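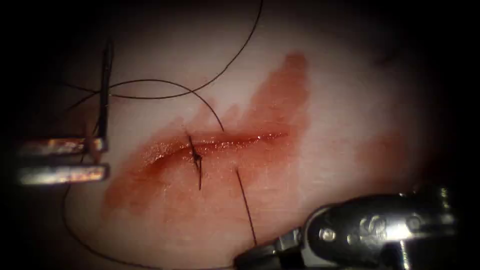

One knot tied at the left end of the cut, with more thread through just to the right of it.

Gutadstead stitching set: README

Last tidied up: August 28, 2018

Hello, and thanks for downloading. I put this set together for people who want to look closely at a short row of stitches going into a pad: where the thread goes in, where it comes out, how the knot sits, what the edges of the cut do. I've tried to keep this file readable, so it rambles a bit. The licence is at the bottom if that's all you came for.

What's in it

There are 64 short clips, all of the same kind of job: one straight cut and dark thread. Each clip has its own folder, and each folder has the pictures plus a little text file called notes.txt. The notes are mine and they're in plain words -- "second bite a bit shallow", "tail left long", that sort of thing. If you want proper surgical vocabulary you'll have to add it yourself, I'm afraid.

I've marked up 55 of the clips by stage. The others are complete but unmarked, and I'd love some help with them if you've got a quiet afternoon (see the Zulto section further down).

Stages I use

bite: the needle goes in one side and comes out the other
pull: thread drawn through until the tail is the length you want
throw: a loop laid down for the knot, up to three for each stitch
snug: the knot brought down onto the cut
trim: tails cut

Bite and pull run into each other and I've been fairly relaxed about where one stops. I call it a pull once the needle is clear of the pad. Throw and snug were much worse! In the first version I had them as one stage, then I split them in May and went back through everything, so if you have an older copy please bin it and start again with this one.

How I look at a knot

I look at three things. Does it sit on the line of the cut or off to one side? Are the tails short and about even? And are the edges of the cut just meeting, or have they been hauled up into a ridge? That last one is the one I care about most and it's also the one where you and I are likeliest to disagree. I mark it "meeting", "gaping" or "bunched" and leave it there. Slightly raised lips count as meeting in my book, as long as they're level with each other.

The thread is the other half of it. Dark thread on a pale pad is lovely to follow right up until it crosses itself, and then you can lose track of which bit is the working end and which is the tail. When I'm stuck I start at the knot and work outwards.

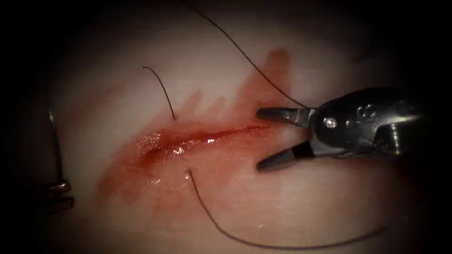
Three strands, with the short curled one above the left half of the cut.

For loose strands like these I give every visible piece a letter, going from left to right by its lowest point, and the letters start afresh in every picture. Please don't assume strand b in one picture is strand b in the next. I did that myself for a whole evening and had to throw the lot out.

About the red

There is a good deal of red on the pads, and I should say so early for anyone squeamish (all right, halfway down isn't very early). It matters if you're working with colour. The middle of a smear is dark and the outer parts go to a thin pink wash, so there's no clean outline to trace. I mark the cut itself and leave the stain alone. Bright wet spots along the cut can also look like thread or metal to anything that only goes by brightness, so check those by eye.

The corners go very dark as well. I haven't brightened anything and I'd rather you didn't pass on brightened copies under the same name.

Sending corrections

The set lives in the Wirnley shared store, and the mark-up was done in Zulto, version 2 or later. Older versions open the files but quietly lose the strand letters. Put your correction in a new file next to notes.txt and leave mine as it is, even where I'm plainly wrong -- I like to see both.

Known niggles

Some trim stages are only a picture or two long.
"Bunched" is used more generously in the early folders than the later ones.
Tail lengths are judged by eye, so treat them as short, middling or long and no finer.

Licence

Free to use, share and change. Please credit it as the Gutadstead stitching set, Rahman version, and keep this README with it.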